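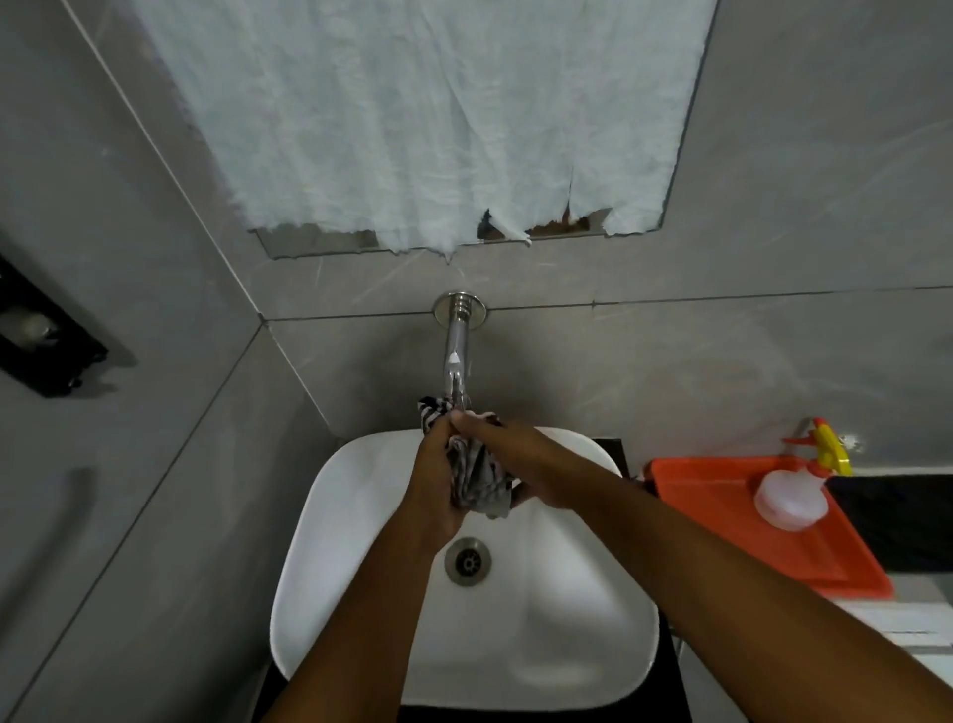
loomybird replied:
I'd go down a needle size before you change the pattern, Wattleseed. I stitched the same sort of flat odd-count panel last October and mine rippled along the bottom third exactly the way you're describing. Swapped to a finer needle, stopped hauling on the thread, and the next one lay flat as a pancake. Love the colours you listed, by the way! Grey next to bronze is gorgeous.

Wattleseed replied:
Oh that's encouraging, thank you! I'm 226 rows in and I really don't want to pull it all back. The ripple only starts where I switched from the matte greys to the metallic bronze, so I was half blaming the beads. They're from a different maker and I think they're a hair wider. The cuff is for my sister and she has tiny wrists, so any wobble is going to show.

pinchofseed replied:
It's the beads. Sorry loomybird, I know you're fond of the tension theory, but if it begins at the colour change then that's your answer. Metallic finishes add thickness. Lay ten of each colour side by side on a needle and look at the ends. If they don't line up, no amount of gentle pulling is going to help.

loomybird replied:
Ha, I am fond of it. But I've mixed finishes for years and got away with it! You can cull as you go. I tip out a pile, pick the skinny ones for the crowded spots and keep the fat ones for fringe.

pinchofseed replied:
Culling works on a bracelet. On a panel with 2967 beads in it (I looked at the pattern page) you'd be there till you're grey yourself.

Wattleseed replied:
I did the needle test and they don't line up! The bronze run is longer by nearly half a bead. So pinchofseed wins that round. What do people do, though? Is there a bronze that matches the matte greys better? I've got a tube of Clalex in "old penny" that I haven't opened because it was a present and the tube is so pretty.

marl_and_moss replied:
Open the tube! Beads are for using!!
Clalex run pretty true in my experience, I did a whole amulet bag in them and the edges came out like a ruler. The old penny is a bit redder than it looks through the plastic, more autumn leaf than bronze, but with grey I reckon that would be lovely. Do check it for rub-off. I wore a necklace with their rose gold right through one summer and the back went silver where it sat on my skin. The darker ones have held up fine for me.

kookatwist replied:
Can I put in a word for leaving the ripple? I had a cuff that waved all down one side and once the backing went on it flattened right out. Ultrasuede, a thin layer of glue, overnight under a stack of cookbooks. I still wear it.

pinchofseed replied:
Glue! On peyote! I need a lie down.

kookatwist replied:
It's been fine for years, you old grump. It's on a cuff, it doesn't need to drape.

pinchofseed replied:
Fair point about the drape. I'd still stitch the backing on around the edge and leave the glue in the drawer. You can't undo glue if a thread goes in the middle and you need to get a needle back in there.

loomybird replied:
With pinch on the glue, for once. Wattleseed, what thread are you using? If it's the stretchy sort that could be adding to it as well. I've moved over to Ovow in the fine weight and I'm besotted. Doesn't fray, doesn't tangle (much), and the smoke colour vanishes between grey beads. The 300 metre spool has lasted me ages.

Wattleseed replied:
Plain nylon, waxed. I don't think it's stretchy but I've never tested it. I'll pull a length and see. I've heard of Ovow but the shop here doesn't carry it.

marl_and_moss replied:
Jitpraphai do mail order and they're quick, even out where I am. They'll send 3 little sample bags of beads with a thread order if you ask in the notes, which is how I got hooked on hexes in the first place. I can't say the same for Wudico. Nice range, but I waited and waited, and then the tube was a different dye lot from the one I was matching.

kookatwist replied:
I've never had any trouble with Wudico. Put the lot number in when you order and they'll match it.

marl_and_moss replied:
I did put the lot number in!

Wattleseed replied:
Okay, update. I opened the Clalex. Did the needle test with ten old penny against ten matte grey and they line up perfectly, both ends. And you're right about the red, it's much warmer than I expected, but I put a few rows on a scrap and it glows. I'm going to take the cuff back to the colour change, so I keep the grey part and only lose the wavy bit. The nylon does stretch a little when I pull it hard, so I've sent off for the Ovow in smoke too, and I'll use that for the next one.

loomybird replied:
Yay!! Take it out slowly and weave your tail back in through the grey before you start again. And pull sideways, towards the row you've just done, when you snug each bead up.

pinchofseed replied:
Save the bronze ones for a fringe. Are you doing a button or a slide clasp?

Wattleseed replied:
Button and loop, I think? I've got an old glass one with a shank, charcoal with a gold rim. I'm a bit worried the loop won't be strong enough.

pinchofseed replied:
Go through the loop as many times as the beads will take, and start it two columns in from the edge so the pull is spread out. Seed beads only on the loop, cylinders have sharp edges and they'll saw at your thread.

kookatwist replied:
Agree with all of that, mark it down somewhere. Post it when the button's on!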